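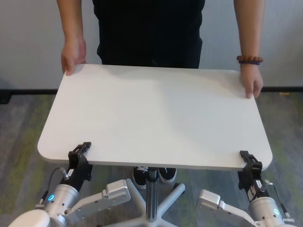
Jerine Olszewski

Sooner or later every household writes to its local member. Ours wrote over a bus shelter in Kunbridge, and I've since become the street's unpaid adviser on the matter. A few tips from the kitchen.

Write the first draft in pencil, at night, and get the rude words out of your system. Put it in the drawer with the takeaway menus. Read it again after breakfast and cross out anything you'd be embarrassed to hear read aloud in Parliament, where they have heard worse.

Say what you want in the opening line. "Please ask the minister to fund the shelter" will do. Your views on the minister's haircut can go on page three — and there should be no page three. 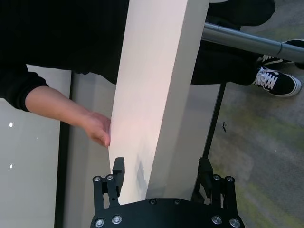
Put your street address on it, too. Electorate offices like to know you vote where they're counting. Keep a copy in a bulldog clip on the fridge with the date you posted it, and ring after 14 days. Be lovely to whoever picks up, as they decide which pile you're in. 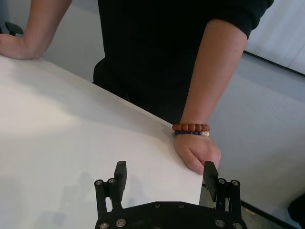

If the neighbours are signing as well, do it all in one go. A petition left on somebody's bench collects jam. Clear a table, put out two pens that work, and let people read the thing properly before they sign. A white table is handy, with both arms braced on it and a bit of a lean, which is how most of my street reads anything official. We got 101 signatures and one shopping list, and I posted the lot.

The reply said our concerns had been noted. I've started the second letter.

Home Kitchen Laundry Shed Paperwork Contact

Posted in March by Jerine Olszewski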